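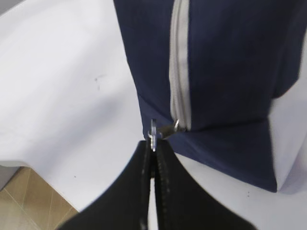

How often should an insulated lunch bag be cleaned?
Wipe the lining after every use, and wash the whole bag by hand once a week while it is in regular service.

Home | Kitchen | Laundry | Storage | Workshop | Contact

Care of Lunch Bags and Food Containers

The Flemitz Household Advice Service issues the following guidance for families, schools, and workplaces. It applies to soft fabric bags with a zipper closure and to the containers carried in them. Where the maker's label gives different instructions, the label should be followed.

Zippers

Most lunch bags are discarded on account of the zipper while the fabric is still sound. Crumbs and dried juice collect between the teeth and at the ends of the track. Brush the full length of the track with a dry, soft toothbrush, then wipe it with a damp cloth. If the slider remains stiff, rub a plain white candle lightly along the teeth and move the slider back and forth several times. Cooking oil should not be used, as it attracts dirt and stains the cloth.

When opening or closing the bag, hold the fabric steady near the end of the track and draw the pull in line with the teeth. An overfilled bag should be repacked before it is closed.

Washing

Empty the bag completely. Add a small spoonful of dish soap to warm water and clean the lining first, paying attention to the corners and the seams. Sponge the outside and the strap separately. Rinse with a clean cloth and leave the bag to dry with the zipper open. Stand it upright, away from direct heat. A bag that is put away damp will soon develop an odor.
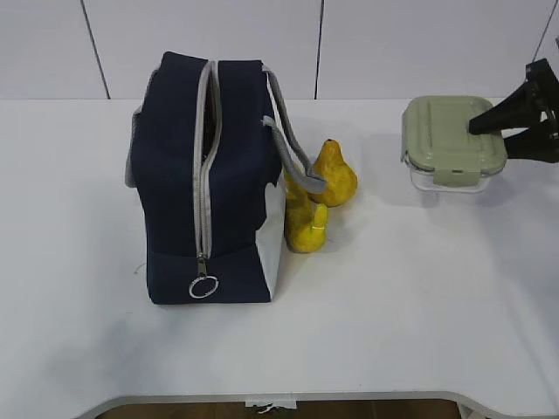 Navy lunch bag with its zipper partly open, next to a glass container with a green lid.

Packing

Place the heaviest container at the bottom and keep it level. Glass containers should be fully cooled before the lid is locked. Whole fruit travels best on top, where it will not be bruised. Cold packs belong against the food, and a second one is advised in hot weather.

Storage

Store bags open on a shelf, with lids and containers kept separately. Check the strap stitching each March and repair loose threads before they spread.

Printed copies of this page are available in packs of 100 from the Flemitz office. Please quote leaflet 31 when ordering.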